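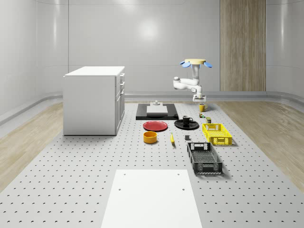 課題用シミュレーション環境。食器と黄・黒のコンテナを配置

Narnis班 定例ミーティング議事メモ(2月)

出席:Lorne Bélanger、Hildegard Hagedorn、Sutherland、記録係
開始:午後3時

議題1 「片付けはもう任せられるか」
今月の本題。Bélangerさんから食卓の片付け課題の報告。シミュレーションで3000回試行し、マグカップ単体をつかんで持ち上げる課題の成功率は89%。前回の報告からかなり伸びていて、会議室でも思わず声が上がった(記録係も含む)。
一方、皿はまだ難しい。平たく置かれた皿は縁に指をかける余地が少なく、つかみ損ねが目立つとのこと。

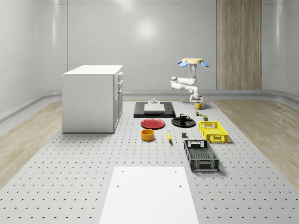
Hagedornさんからは、皿をつかむ前に台の端まで滑らせてはどうかという提案。人間も薄いものを取るときはよくやる動きで、これは面白い!とその場で試作が決まった。担当はHagedornさん、次回までに動画を2本用意する。

議題2 店舗の品出しへの応用
Brundero社から、缶詰と果物の仕分けについて問い合わせあり。缶は形がそろっていて有望。バナナは向きも曲がり方もばらばらなので、つかむ位置の選び方から見直す。Sutherlandさんは「家の台所より店の棚のほうが先に実用になると思う」との意見。Bélangerさんは台所派で、ここは決着せず。

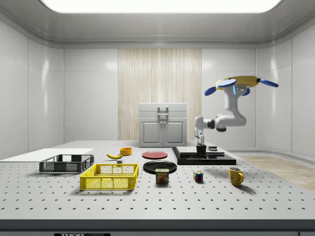 議題3 評価項目の整理
Hesodovの評価表を土台に、項目を13に絞る案を承認。物の種類だけでなく、隣の物を倒さずに済んだかどうかも採点に入れる。
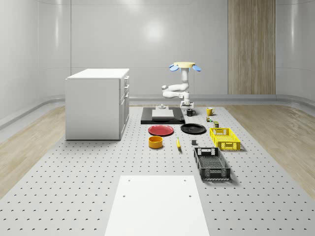 引き出しの開閉を項目に加えるかは意見が割れた。食器をしまうところまでできてこそ家事だ、というHagedornさんの主張には全員うなずいたものの、採点方法がまだ固まっていない。今回は参考項目とし、点数には含めない。

結論として、家事を丸ごと任せるのはまだ先。ただ、マグカップを任せられる日はかなり近いという感触で、皆の表情も明るかった。

宿題
Bélanger:失敗例の分類表を共有
Sutherland:Brundero社への返信案
記録係:評価表の改訂版を配布

終了:午後4時半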